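Birkby opens Firkville workshop for a day of laundry sorting

FIRKVILLE, 1 February 2026 – Birkby, the firm that trains machines to handle household cloth, let the public into its workshop on Sunday for the first time since it moved to town. The company said 364 people signed in at the door, almost twice the number it had planned for.

The main demonstration took place on the floor, with fabrics piled next to a green rug. Staff used hand-held grippers, which record how a person picks up and moves each piece. Birkby uses the recordings to teach robot arms the same work. Visitors heard that mesh is harder to teach than plain woven cloth and that zippers are a subject of their own.

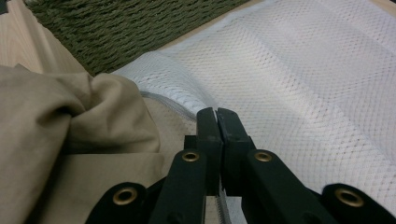 Sorum asked whether a machine trained this way would ever be quick enough for a family with small children, and said the folding part mattered less than getting things off the floor in the first place. The company answered that speed comes late in the training and that it would not give a date.

Birkby has 924 recorded sessions so far, 140 of them made in Firkville. The rest come from its old site. Each one covers a single job, such as moving a garment from a pile or turning a sleeve the right way out. Soiled pieces go in along with clean ones – a robot that has only met fresh laundry is not much use in a home, the company said.

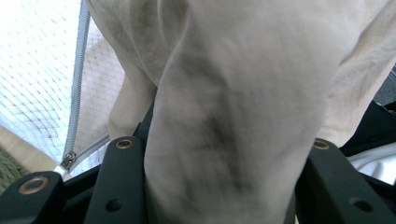
Pieces that are hard to grip get extra sessions, and heavy folds are near the top of that list. A gripper can close on one layer or on several, and the person holding it has to decide which before moving in. Those decisions are what the firm wants on record.

The robot arms themselves were shown in a second room, in groups, with a wait for most of the afternoon. They worked through a set of towels at a slow pace.

Birkby rents 520 square meters in the building and has an option on the floor above. A second open day is planned for June. Entry will again be free, but visitors will be asked to book a time for the arm room.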